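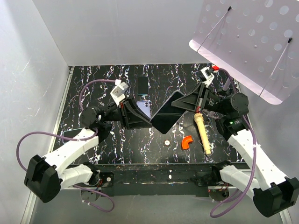
Section 4: Filing a passage notice

A passage notice tells other users of the Raltach desk that a vessel intends to cross waters somebody else says are theirs. It takes a few minutes to file and can take two governments most of a year to stop arguing about, so please read the whole section first.

Before you start

You will need the vessel's call sign, the planned track and the name of the duty officer ashore. Your account must be set to Planner or above. Observers can read notices but not file them, however strongly they feel.

Filing the notice

1. Open the Passage tab and choose New notice.

2. Type the call sign. Raltach fills in the vessel's name and flag. If it fills in the wrong ones, stop and check the call sign. Do not correct the name by hand.

3. Choose a chart. The Quezada chart shows claimed limits, and the Dimville chart shows only the limits both sides accept. The Dimville chart is noticeably emptier.

4. Enter the track, one waypoint per line. The desk accepts up to 100 waypoints. A straight line needs 2.

5. Under Type of passage, pick Innocent, Transit or High seas. These are legal terms and have nothing to do with how the crew behave in port.

6. Set the standoff distance in metres. The default is 2,000. Anything under 1,000 brings up an amber box, which must be initialled by the duty officer.

7. Press Check. Faults are listed in red down the left side.

8. Press File.

Note: Check looks for gaps in the track and waypoints on dry land. It does not look for reefs. Use a proper chart for those.

Caution: A filed notice goes to every desk on the distribution list at once and cannot be recalled. Cancelling it sends a second notice to the same people, who will now be wondering why.

Changing a notice after filing

Open the notice, choose Amend, and alter only the lines that need it. Give a reason in the box provided. "Weather" is accepted. "As discussed" was accepted until April and is now refused.

If the type of passage has changed, cancel the notice and file a fresh one. Amend will let you change the type, but the old wording stays in the header -- a known fault, reported to Fovance and still with them.

Logging a challenge by radio

1. Open the notice and choose Log challenge.

2. Enter the time in UTC. Local time is a matter of opinion in some of these waters.

3. Type the words as heard. Leave out adjectives of your own.

4. Add the reply given by the bridge, then press Save.

Saved entries are locked. For spelling mistakes, add a remark underneath and learn to live with it.

Section last revised October 2022. Public statements are covered in Section 5.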